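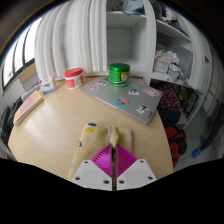

A hand-held gripper takes hold of a folded yellow cloth on a table.

Clendano publishes first results of its household chores study

Nzioka – Machines can already do some household chores, but they are still slow and they need a tidy place to work. This is the main finding of a study which Clendano, a company for home and workshop automation, made public in July together with its partner Plunard, a laundry and textile repair business.

The study looked at simple tasks which people do every day without thinking much: folding a cloth, putting a lid on a jar, placing a book on a shelf, sorting small boxes and wiping a table. The tasks were first done by people with hand-held grippers, and the recordings were then used to teach a robot arm called Barus. In total, 2497 recordings were made in ordinary rooms, with the usual things left on the tables and shelves.

"We wanted to answer the question our customers ask us at every meeting," said Beatrice Barasa, managing director of Clendano. "They ask: can it fold my washing yet? The answer today is that it can fold a part of your washing, if you give it time."

According to the study, Barus did best with hard objects of a known shape. When it had to lift a closed jar and put it down in another place, it succeeded in 90 of 100 attempts. Cloth was much more difficult. A small square cloth laid flat was folded well in most cases, but the results became weaker when the cloth was already partly folded, or when two layers were lying close together and only the upper one had to be lifted.

Oduor Nyamweya, who leads the technical work, explained that cloth does not keep its shape when it is touched. "A jar is the same jar after you move it. A cloth is a new problem after each movement," he said. "The fingers must pinch the edge and not press too much on the table. A person feels this immediately. The machine has to learn it from many recordings, and it still makes mistakes which a child would not make."

The study also compared working time. A person who folds one small cloth needs only a few seconds. Barus needed about 100 seconds for the same cloth, including the time to look at it again between two folds. Clendano expects that this time will become shorter, but the company did not give a date.

Plunard took part in order to learn if such a machine can be useful on the shop floor. In its workshop, staff fold towels, napkins and work clothes during the whole shift. Kanini Mutiso, shift manager at Plunard, said that the robot is not ready to take a place at the folding table, but it could help with the preparation.

"If the machine separates the pieces and lays them flat, this is already a help for the back and the shoulders of my colleagues," Mutiso said. "The folding itself we do faster by hand, and also nicer. Buttons, elastic and wet corners are still for people."

Wafula Koech, who was responsible for the recordings, said that the choice of rooms was important. Earlier tests at the company were made on an empty table with one object and strong light, and the robot then had difficulties when it came to a real home. For the new study the team asked the participants not to clear up before a recording. "A kitchen table is also an office and a place for shopping," Koech said. "The robot must find the cloth between all these things and leave the others where they are."

Clendano does not plan to sell Barus to private households at present. The next step is a longer trial at Plunard, where the machine will work next to the staff for part of the morning shift, starting at 8 a.m. It will be given only flat textiles of one size at the beginning. Shirts and fitted sheets will be added later, if the first weeks go well. The staff can stop the machine at any time, and they will write down each case in which they had to correct its work.

A summary of the study is available free of charge from Clendano. Schools and small businesses in the Nzioka area which would like to see a demonstration can apply to the company in writing.

Press contact
Juwita Pillai
Communications, Clendano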